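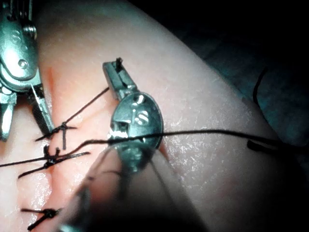
Robotic instruments over a suture practice pad, with knotted stitches at left

Automated suturing at Dallow

Automated suturing at Dallow is a workplace program in which robotic instruments place stitches in practice pads under staff supervision. It is run at the Dallow training laboratory in Mulville, where the instruments had earlier been driven entirely by hand from a console. The control software, Brirnon, handles needle driving and knot tying as separate steps and stops between them for approval.

Work at the station

An operator loads the pad, marks the ends of the incision and approves each stitch before it is started. Interrupted sutures are used, so a faulty stitch can be removed without disturbing its neighbors. Operators may take over at any step.

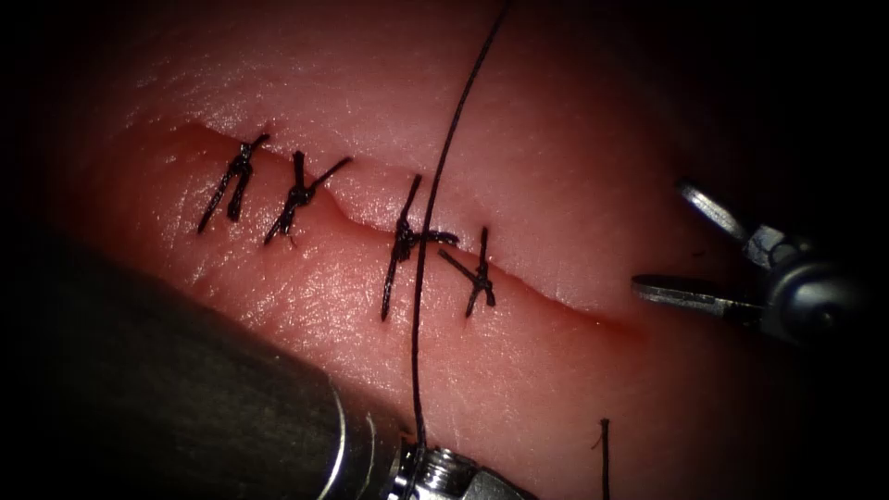

Partly closed incision with four interrupted sutures; the right end remains open

Effects on staff

The laboratory employs 28 people. Shifts at the console were shortened after the change, and operators now rotate every 30 minutes. Time once spent on repeated stitching went to inspection, thread preparation and record keeping - tasks that had been shared informally. Job titles were rewritten under the Barua agreement, which also set a retraining period of 10 weeks. Some senior operators objected that manual skill would fade, and a weekly manual session was added.

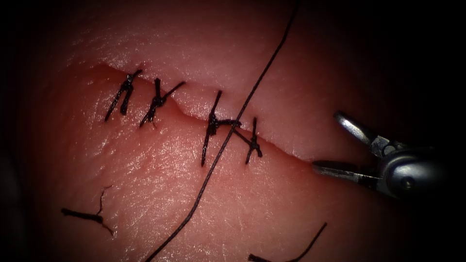
Open grasper jaws near the end of the incision, with loose thread on the pad below

Records

Each stitch is logged with its step times and any manual takeover. The first log covered 2,803 stitches. Takeovers were most common during knot tying, when slack in the long strand had to be managed by the operator.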